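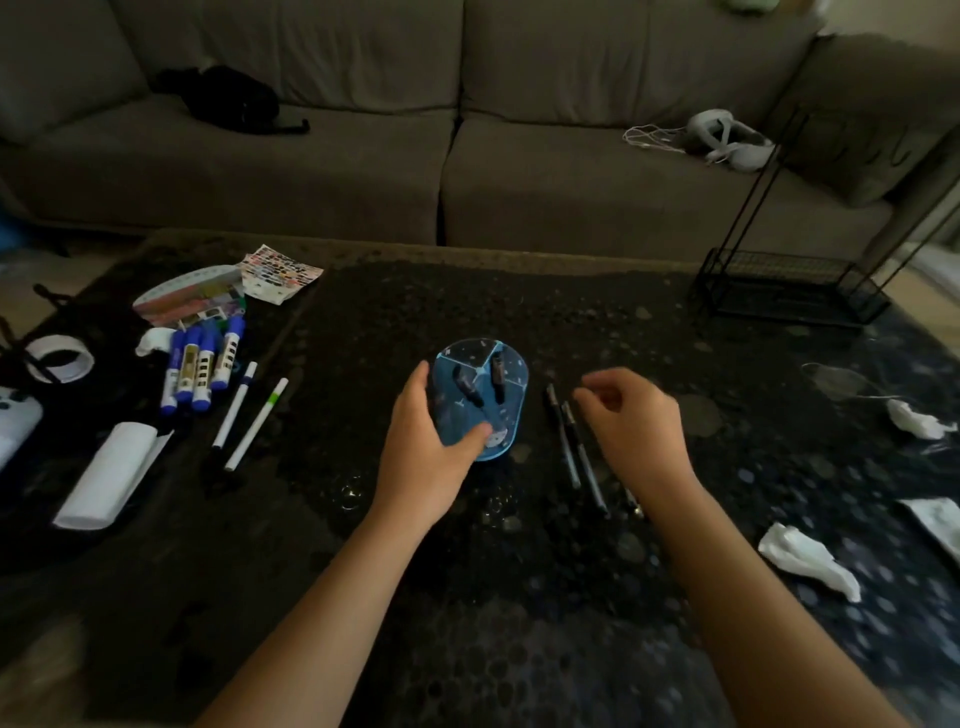

Workshop > Gallery > Grippers on the coffee table

3 min read

We have a perfectly good test bench. It is flat, matt, evenly lit and screwed to the floor, and every gripper we have ever put on it has done beautifully. Then Elspeth Cowie asked what would happen on a normal table with normal rubbish on it, and the winter went downhill from there.

The job: pens and other small clutter off the table and into a divided container, one compartment at a time, no sweeping it all over the edge with a forearm (tempting, and Gerrit Boersma did ask). Three grippers and two head cameras, plus human hands for comparison. The hands are mine to boast about, so I'll start there.

Bare hands
Left hand holds the container, right hand does the fetching. No calibration. Firmware last updated some time in childhood.

The table
Dark, glossy and speckled like wet gravel. Lovely to put a mug on. To a depth camera it is a small lake with pens floating in it, and the reflections move whenever you do.

Dark pens on a dark table
Snædís Kvaran calls this "the unfair one" and scores it separately. The Kobzar camera found the pens if they lay apart and merged them into one long super-pen if they lay side by side. The Muvus split them correctly and then reported another one which was a reflection.

Whiteboard markers
Everybody's favourite. White barrel, blue cap, fat enough to grab. The Vustmont two-finger gripper picked up markers all afternoon and looked very pleased with itself. I would put it in the brochure too.

Thin white pens
Same gripper, same afternoon, less pleased. The fingertips close flat, a thin pen rolls, and off it goes. Jeanine Van Hecke stuck a strip of rubber on each fingertip and it improved a lot, so we are now comparing Vustmont's engineering with a bicycle repair kit.

Roll of tape
The Zorport three-finger hand takes a roll by the rim, gently, like someone handling a cake. It needs a good deal of space round the roll to do it, and clears that space itself if you haven't. We have stopped leaving tea on that side.

Crumpled tissue
Suction is hopeless here, as you'd guess. The Vustmont pinches it, lifts it and then can't let go – the tissue hangs off the rubber strip and gets posted into the wrong compartment along with the next pen. The Zorport drops it properly, eventually.

Clear plastic
Neither camera saw it. To be fair to them, neither did Skarphéðinn Kjærgaard, who put his elbow on it.

Stickers and paper swatches
The suction cup's one good day. A sheet of stickers comes up flat and goes down flat. A fan of swatches comes up as one swatch, then the rest slide out over the table and you have made more work than you started with.

The container
Light blue, see-through, divided up like a pie. The cameras were decent at finding the outside and poor at finding the dividers from above. Put a pen across a divider and the Zorport will push down on it until somebody says stop. If nobody is holding the container it also goes for a walk, and we argued about whether holding it counts as cheating. It does. We hold it.

Final tally
We stopped at 668 attempts out of a planned 2000, when Gerrit needed his coffee table back. The Zorport came first on the mixed clutter, the Vustmont with rubber strips was close behind it and much faster, and suction was a distant third. For cameras I'd take the Kobzar and turn off the big light.

Snædís has the score sheets if you want them, including the unfair one. The next round is on a rug, and I have already been told whose.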